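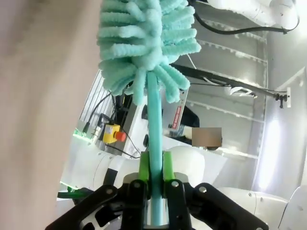

2. Setting Up Your Booth at the Plikel Avatar Market

Welcome to Wolholm! Your booth is already waiting for you on the Plikel sim, and all it needs is your store inside it. If you have never exhibited at an in-world event before, don't worry, most people get through this section in one sitting and then spend the rest of the evening running around looking at everyone else's hats.

Before you start, check that:

- you have joined the Netance Exhibitors group and have the tag switched on
- your booth number matches the one in your acceptance notecard
- your inventory has finished loading (give it a minute if you just logged in)

Placing your booth kit

1. Teleport to the Plikel landing point and follow the blue arrows to your row. Flying is allowed during setup, so go ahead!

2. Stand on the numbered floor tile. Activate your exhibitor tag if you haven't already. Without it, anything you rez will be returned to your Lost and Found folder after 40 seconds.

3. Drag the object called Plikel Booth Kit from your inventory onto the tile. Wait for the walls and roof to appear. They can take a little while when the sim is busy.

4. Click the small brass bell by the door and choose Align. The booth snaps to the row.

5. Click the bell again and choose Lock. You can still decorate inside, but the shell won't move if you grab it by accident.

Note: Your allowance is 40 objects, counting linked parts separately. The kit itself is free and doesn't use any of it. Mesh displays are wonderful for saving room, and a full wall of vendors can be done very cheaply if you use a single texture sheet.

Caution: Do not unlink the kit. The bell script lives in the root piece, and once it is separated you will have to delete the booth and start over from step 3.

Adding your vendors

6. Rez one vendor panel for each item and drop the item into its Contents tab. Set the next-owner permissions before you do this — changing them afterward has no effect on the copy inside the panel.

7. Type your price into the Price box. At least one of your items has to be a market exclusive, and its panel should carry the gold ribbon texture from your kit folder.

8. Grant the debit permission when the pop-up asks. Split-pay panels need it to send the fundraiser its share. Last June the donation panels alone brought in over 2,000 sales, and we would love to beat that!

9. Buy something from yourself with an alt or a friend's avatar. Confirm that the item arrives and that the thank-you message shows the right store name. 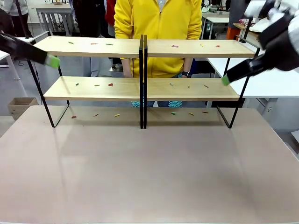
Marlene Sutherland: Could you add that the test purchase has to be made with the group tag off? I did mine with the tag on and got the exhibitor price, so I thought my panel was broken and rebuilt the whole thing. Everything else went beautifully, and I adore the new bell.

Good catch, and it applies to all the split-pay panels. Take the tag off for step 9, then put it back on right after, or your next object will be returned to you.

10. Click the bell one last time and choose Ready. The sign over your door turns green and your booth joins the inspection list.

Note: You can keep adding poses, plants and silly chairs while you wait for inspection. Just stay inside your walls and within your object allowance.

If the sign stays gray, open the bell menu and choose Report. It prints a list of unfinished items in local chat, visible only to you. The usual culprit is a panel with no price. Fix it, choose Ready again, and go and say hello to your neighbors.

Revised 03/02/2023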